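[folding-l] Re: navy, in a heap, on the floor

From: Hamisi Ndung'u
To: folding-l
Subject: Re: [folding-l] navy, in a heap, on the floor
In-Reply-To: your message of yesterday, 11:40 pm

Peng wrote:

> I have read the back issues on fitted sheets, twice, and I now own a fitted
> sheet that looks like a dinner roll. Fine. I've made peace with it. What I
> can't find anywhere in the archive is the step before folding. Everybody
> starts with "lay the garment flat." My garments are not flat. They come out
> of the basket as a lump, they're all navy because I bought them all in the
> same bad week, and by the time I've found a sleeve I've lost the collar.
>
> So, three questions.
>
> Do you fold on the bed, on a table, or on the floor? My table is small and
> my bed has a dog on it.
>
> If the floor, do you put something down first?
>
> And how do you find the top of a dark thing in bad light?
>
> I'd also like to know if anyone still has the Guvska board, and whether it
> was worth the money.
>
> Peng

Peng,

Welcome to the list. You've asked the only question in a year that made me get out of my chair, and I'd like it noted that I was comfortable.

Floor. I've been a floor man since my second apartment, where the table was a door on two boxes and anything pushed across it went off the far side. A bed is too soft. You press a crease into a shirt on a mattress and the mattress takes the crease and keeps it. A table is all right if you own a real one, but most people's tables have mail on them, and moving mail is how an evening disappears. The floor is already paid for and you can't knock anything off it.

Yes, put something down. I use a sheet, a flat one, the biggest you have and preferably one you no longer love. Mine is a pale sage green that somebody must have thought was restful. It's a poor color for a bedroom and a very good one for laundry, as I'll get to. Spread it out as wide as the room allows and don't bother ironing it. Old fold lines in the sheet are useful. You can square a hem against them, and they cost you nothing except the admiration of visitors.

Concrete is hard on the knees. Get a mat. Kneel on the mat, keep the mat off the sheet, and don't let anyone tell you that a folded towel is the same thing. I used a folded towel for 18 months and then I had to fold the towel.

On the dark-thing question. The reason you can't find the collar is that you're looking for navy on top of navy. Take one piece away from the pile and put it down by itself on something pale. Against the green you get an outline, even when the thing is bunched up, and once you have an outline you can start picking at corners. If it has piping or any kind of light trim, you're in luck, and should be quietly smug. Follow the trim with your fingers. It has to end up at an edge sooner or later, and an edge is all you need. 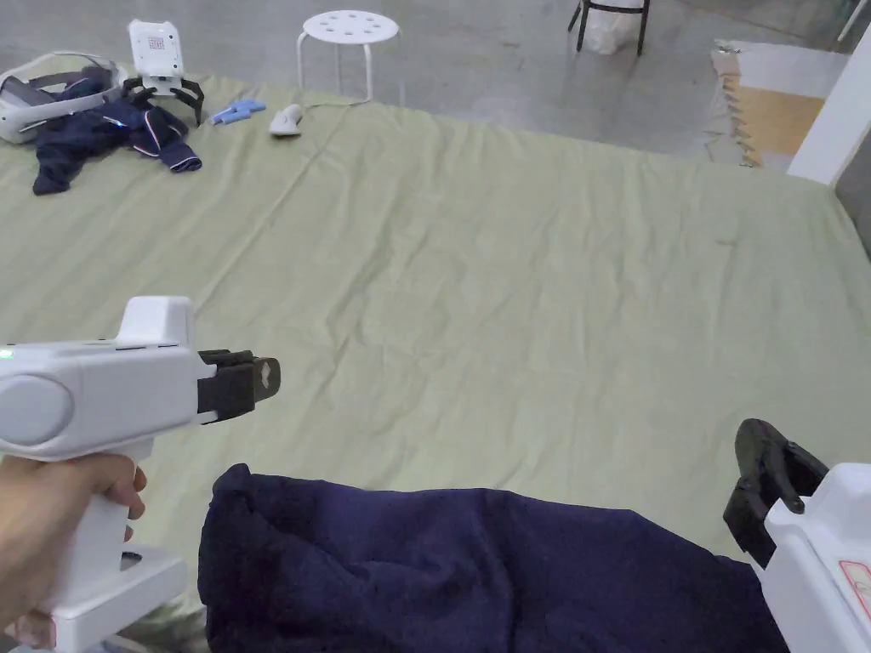

folding-l digest, vol. 3, no. 286

The crumpled one toward the back with the white piping is a gift of a garment. It's in a heap and you can still see where to begin. The plain one across the front is the other kind, and it's the kind you have, from the sound of it. Nothing to follow, wrinkles in every direction, and from above it could be nearly anything. For those I do the following, and I've argued with people here about it before, so they can sit this one out.

Don't shake it first. I know your mother shook it. Shaking is for getting sand out. With a crumpled dark thing, a shake just swaps one lump for another and sends whatever was in the pocket under the furniture. Put it down. Find any corner at all, it doesn't matter which. Pinch it, and with your other hand walk along the edge until you hit a second corner or a seam that turns. Now you have two points. Pull them apart slowly along the sheet, keeping low, and let the cloth drag itself open behind you. It will look worse before it looks better. Smooth from the middle out with the side of your hand. If the thing is inside out, you'll find out about now, and you may say a word.

Then you can go back to the archive and start at "lay the garment flat," which I agree is a rude place to start. I wrote two of those posts and I apologize for both.

A word about the edges of the sheet. Things collect there. I start every session with a clean sheet and by the third shirt there's a computer mouse on it. A mouse is no great harm if you leave it up at the back with its cable trailing off the far side, but don't let anything with a cord come forward of the halfway line. I once folded a charger into a pillowcase and didn't see it again until July. Small pale things are worse than dark ones, for the same reason that dark clothes are easy on this sheet. If it's light blue or white and smaller than your hand, put it where you can find it.

Also keep a stool close, just off the sheet. You won't sit on it to fold, the angle's all wrong, but you will want somewhere to put the finished stack, and you'll want something to push on when you stand up. Mine is a low white job with a round seat full of holes, which I don't recommend for comfort. A chair does the second part better. Put the stack on the chair and somebody sits on it. I don't know why this is true of every household but it is.

Now, the Guvska board. I had one. I believe I still do, behind the water heater. It's a hinged thing with flaps, you lay the shirt on it face down, left flap, right flap, bottom flap, and out comes a shirt shaped like the shirts in a store. It works. It works on shirts that are already flat, in the one size the board likes, and it takes as long to get out from behind the water heater as it takes to fold six shirts by hand. I then bought the Kovadon, which was the Guvska with a handle. My advice is to spend the money on a second sheet, so that one can be in the wash. If you do insist on a board, there was somebody on here giving away a Jarkska, the one with the missing flap. It folds everything into an L. Ask on the list, I expect they'd pay the postage.

As for the order you do things in, since you'll get there by next week and write in about it: big pieces first while your back is fresh, then tops, then whatever's left. Socks never. Socks go in a drawer and are dealt with by the person who needs socks. I know there's a faction here that rolls them. They've been asked to keep it off the main list.

Trousers are a separate letter. I have opinions about the center crease and it's late.

The dog I can't help with. Mine came over every time I spread the sheet, turned around on it twice, and lay down in the exact middle. We reached an arrangement where he got the sheet for ten minutes afterward, and he held me to it. Try shutting the bedroom door with yours on the other side, if you'd like to see what it thinks of you.

Write back and say how the plain ones go. If you get one flat and it still won't square up, check whether the side seams have twisted in the wash. That happens with cheap jersey and you can't fold your way out of it. Fold to the hem, ignore the seam, put it at the bottom of the stack.

Hamisi

--
folding-l: to leave the list, write to the list address with "unfold" in the subject line
Please trim your quotes. Sock traffic to folding-socks, thank you.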